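4.2 What the wrist camera gives the planner
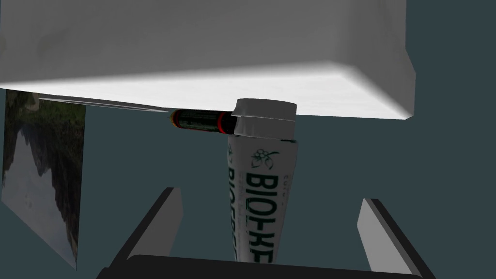
Figure 3. Simulated wrist view in Tediver, with the fingers either side of a squeeze tube and a small battery touching its cap.

I used to think perception was the easy half of Katotitz, and then I started reading the logs! We ran 618 simulated grasps through the planner, and 82 of them got thrown out before the arm moved, nearly all in clutter like Figure 3. The segmenter (we use Monti, with its default weights) loves to merge things that touch. A battery against a white cap comes back as one lumpy object, and the grasp sampler then happily picks a center that belongs to neither. A big white box hanging over the tube doesn't help either, as pale edges run together.

So I added a split step. It looks for a sharp color change along the mask, cuts there, and asks the planner again with both pieces. It adds 11 ms per frame, which I can live with. The cut threshold is still set by hand, and I'd like to learn it in Section 5.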